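Grukell Two-Finger Gripper, demo table set
6/23/18, by Selina Rainer
Filed under: Grippers / Open Day

We showed the Grukell at our open day with a kitchen task. The stroke is 40 mm and the set weighs 855 g with cable.
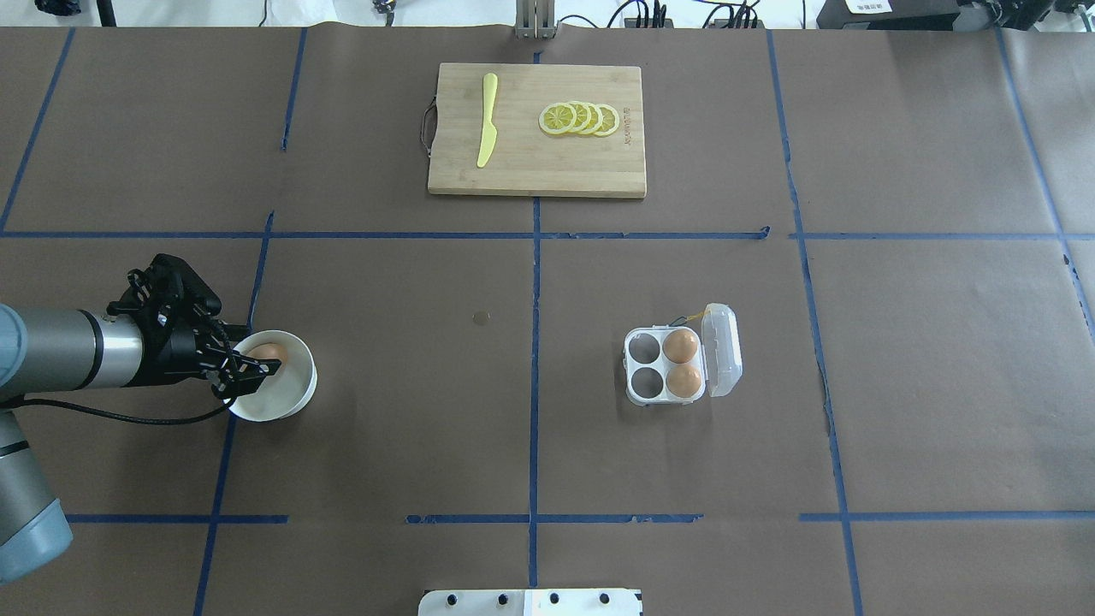

Grukell over the bowl, with an egg inside.

Fingers can be changed with 4 screws. Visitors asked many times about soft fingers, and these we will have in August.
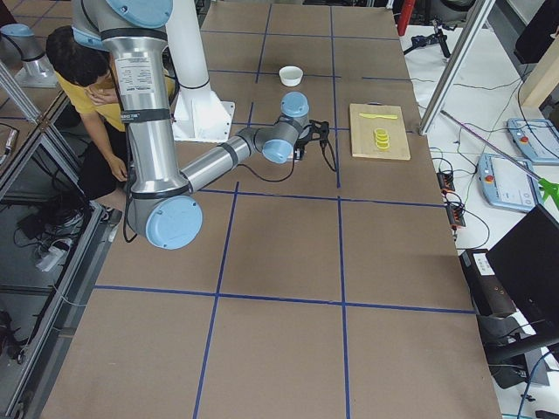 The price includes cable and one pair of fingers.

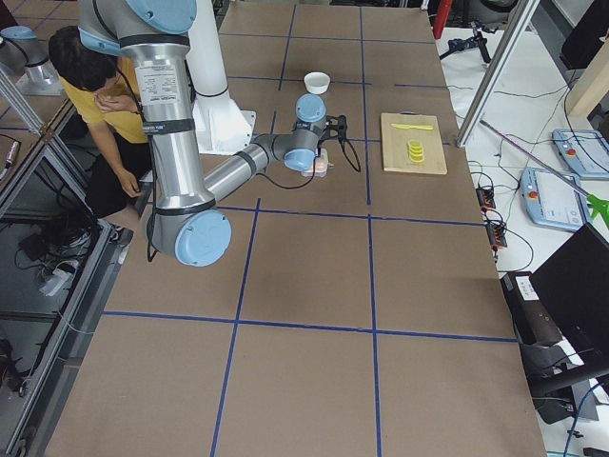
Gripper above a small container, cutting board at the right.

Comments (2)
Silvan Moser: Does it fit on the older Lencho wrist?
Yvonne Blackburn: Nice day, thank you! Please bring the eggs again.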